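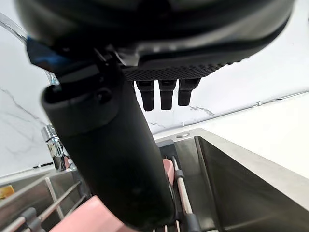 A sink area, indoors.

Foltmont water bills to rise again
25/01/2025

Households in Foltmont will pay 5 percent more for water from next month, the town confirmed Friday. The last increase, in November, was described at the time as the last increase.

The money will go toward the Gristberg main, which has sprung 453 leaks - a figure the town calls encouraging. Suneck, on the same pipe, will pay nothing extra. Its council has sent Foltmont a thank-you card.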